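How to sort and store a toy kitchen

Filed under: Playroom, Storage
Posted 2024-12-19 by Océane Tremblay

A toy kitchen is easy to buy and hard to keep in order. The food comes in pieces, the pieces are small, and most sets arrive in a cardboard box that splits before the month is out. This method takes 30 minutes the first time and far less after that. It suits wooden and plastic sets and doesn't need any special storage.

What you need

A table you can clear completely
A washing-up bowl and mild washing-up liquid
Two old towels
A small basket or crate
Whatever drawers or cupboards the toy kitchen already has

Step 1. Get everything out

Empty the lot onto the table, including anything at the bottom of the toy box and under the sofa. Open every toy drawer and leave it open until you have checked the corners. Small pieces slide to the front and sit against the panel where you can't see them from above.

Stand tall things such as kettles and bottles at the back so they don't get knocked over.

Step 2. Match up the cut food

Cutting food is the kind that comes apart in the middle and goes back together. Do this before anything else. Look for the ends first, as they are the easiest to recognise, then find the middle slices. Keep carrots with their tops. If a piece has no partner, put it to one side until the whole table has been sorted – it often turns up in a pan.

Step 3. Group by use

Put pans, kettles and toasters together, then plates, bowls and cups, then food. Blocks and cubes that have wandered in from other games can go in a row of their own and be returned later.

Vegetables in the drawer, the table during sorting, and the plate and tray end of it:

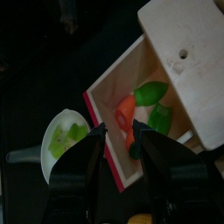
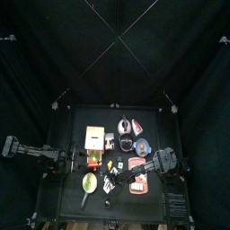
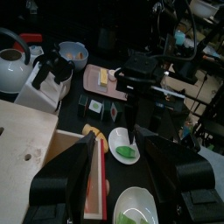 Step 4. Wash what can be washed

Plastic food can go in warm soapy water. Don't soak anything hollow, as water gets in through the seam and is slow to come out. Wipe wooden pieces with a damp cloth and dry them straight away. Painted edges should only be wiped, never scrubbed. Leave it all on the towels overnight if you can.

Step 5. Decide where each group lives

Food that is cut up goes in the drawer, one layer deep. If you have to press the pieces down to shut it, there are too many. Whole fruit and loose leaves do better in a crate, where a child can see them and tip them out. Pans go on the hob with the lids on. Plates stack, with bowls on top.

I used to label the drawers with Velisora stickers but they peeled off in November and I haven't replaced them. A drawing of a carrot taped inside works as well.

Step 6. Put away the extras

Anything still without a partner goes in an envelope with the set's name on it. Heriberto Carhuamaca wrote to me after the last version of this page to say he keeps his in the cutlery drawer, which is fine too if you have the room.

If the drawer sticks

Take it right out and brush the runners with a dry toothbrush. Rub a candle stub along both sides and slide it in and out a few times. Don't use cooking oil – it goes tacky and collects fluff.

Repeat the sort every 2 months, or before a birthday when new pieces are likely to arrive.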